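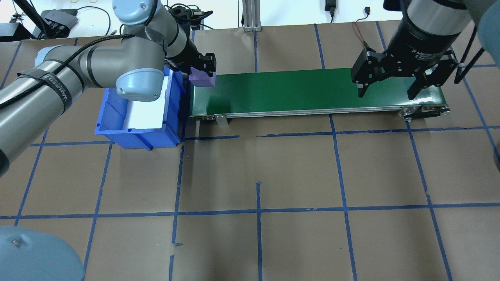
Painter's tape pulling up the finish on a dining table

Posted by Fidelina Taipe, 31 Mar 2018

I have an old Tralatwood dining table with a satin finish. Last June I covered it with kraft paper for a craft project and taped the edges straight to the wood. The tape stayed on for about 4 weeks. When I took it off, it left a gummy line along one side, and near a corner a strip of the finish came up with it. The bare spot is as long as my finger. How do I get the gum off without making things worse, and can I fix the spot without sanding the whole top? 2,862 people have looked at an older thread on this, but it only covers walls.

oldmillroad

Four weeks is too long for most painter's tape. Check the inside of the roll, as the clean removal time is usually printed there.

For the gum, put a little mineral spirits on a soft rag and try it under the table first. If the finish doesn't dull or get sticky, do the top in short passes and wipe it dry. Stay away from acetone. It will take off lacquer in seconds.

The bare spot depends on what the finish is. Put a drop of denatured alcohol somewhere hidden. If it softens, you have shellac, and new shellac will blend right in. Lacquer needs lacquer thinner to soften. If neither one does anything, it is probably polyurethane, and you can brush thin coats of wipe-on poly over the spot – two or three, with a day between them. 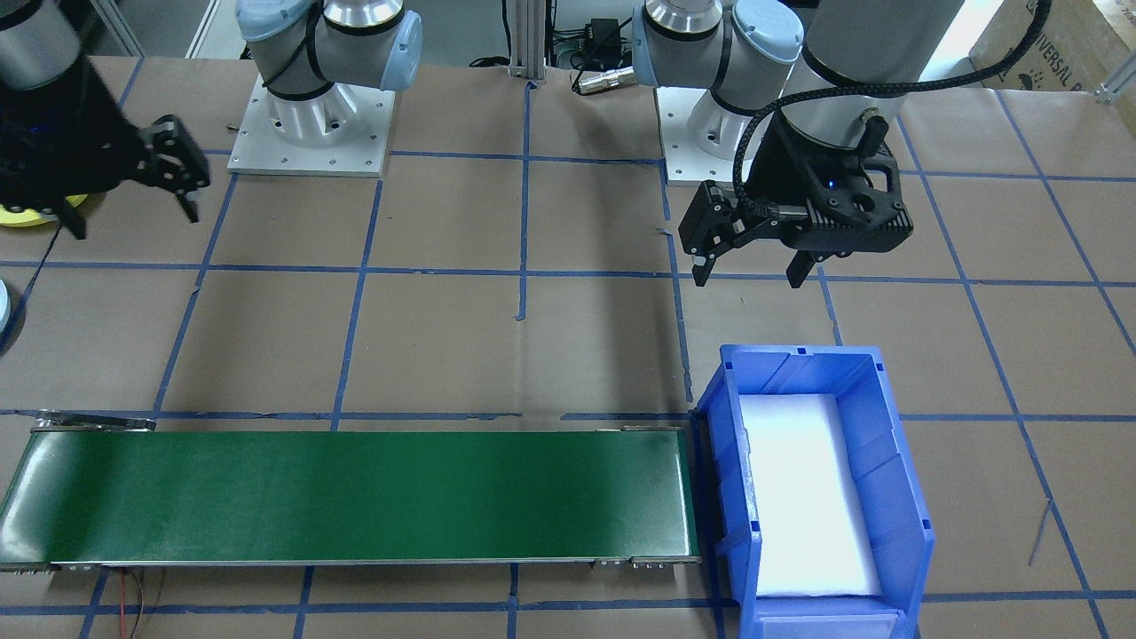

Can I leave the paper on the table if I move the tape to the underside?

For a few days, sure. Wrap the paper over the edge and tape it underneath, then lift it once in a while so moisture doesn't sit there. For longer jobs I'd lay a sheet of hardboard on top and tape to that.

Kindau_2

I used a hair dryer on low and an old plastic card. Took a while but the gum rolled off. Didn't have a bare spot so can't help there.

tremau

Vegetable oil works too. Leave it on ten minutes and wash with dish soap. Clean ALL the oil off before you put any finish on – mine fisheyed and I had to start over.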